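The Case for Slower Teachers

Most of the argument about teaching robots by demonstration is about quantity. How many hours, how many operators, how many tasks. I want to make a smaller argument about who is doing the showing and how fast they are made to go.

Take hanging a mug on a mug tree, a job that turns up in nearly every lab that does this kind of work.

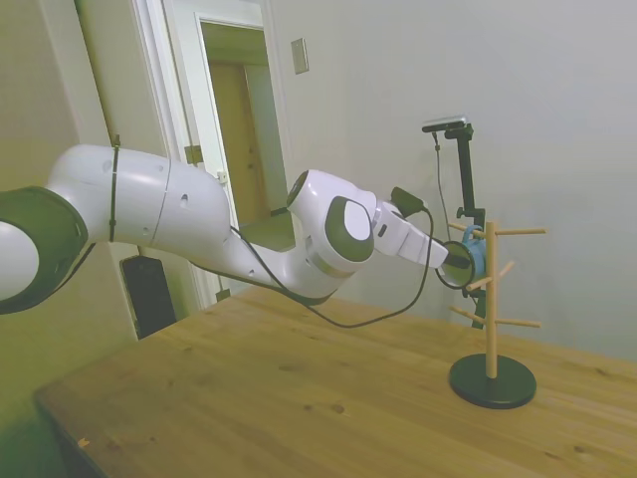
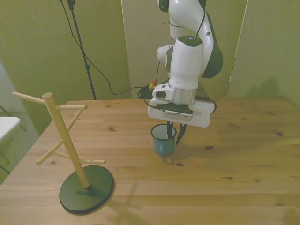

A person does it without thinking. A person driving an arm from a control handle has to think about all of it: where the rim is, which peg to go for, how far the wrist can turn before the elbow is in the way. The first few tries are ugly. After a morning most people can do it, and after a week they can do it quickly. That is the point at which many projects start to count the demonstrations as good ones.

I think that is a mistake. Ozan Uçar ran the teaching sessions at Handdale when I was there, and his set of mug demonstrations came to 2,537. He kept a plain text log with a line for each one. When the trained arm began to miss the peg by a little and push anyway, he went back through the log and found that a large share of the recordings came from the last hour of long shifts. The operators were skilled by then. They were also tired, and they had learned to nudge the mug against the peg until it dropped over. With a person watching, the nudge works. The arm copied the nudge and had no idea when to stop.

Handdale threw out the late recordings and had six operators redo them in sessions of 47 minutes, with a rule that if the handle touched the wood first, you backed off and lined up again. Output fell by a lot. There were complaints from upstairs, and some of them were fair. Operators are paid by the hour and the arm costs the same whether it moves or sits. But the set they got in September was smaller and the arm trained on it was better at the one thing it was meant to do.

Imogen Mottram, who buys this kind of data for Detard, disagrees with me. Her view is that a large enough pile of mixed recordings takes care of itself, and that recoveries and fumbles are useful because the arm will fumble too. I agree with the second half. A recovery is worth recording when the operator sees the miss, stops and fixes it. A shove that happens to end well teaches something else, and in the file both are marked as a success.

Guiding the arm by hand has the same trouble in a different place. At Jestetton they stood beside the arm and moved it through the task with their own hands on it, which gave smooth paths and very few bad grips. It also let people use their own strength and sense of touch to settle the mug, and little of that was in the recording. Remote control at least holds the teacher to roughly what the machine has to work with. I would still pick it for anything that hangs, slots or stacks.

What I would ask of a buyer is modest. Ask how long the sessions were. Ask whether the operators were paid per demonstration, and if they were, offer less for the data. Ask to watch nine recordings from the end of a shift, chosen by you. Akgül already lets customers do this, and it takes less than an hour.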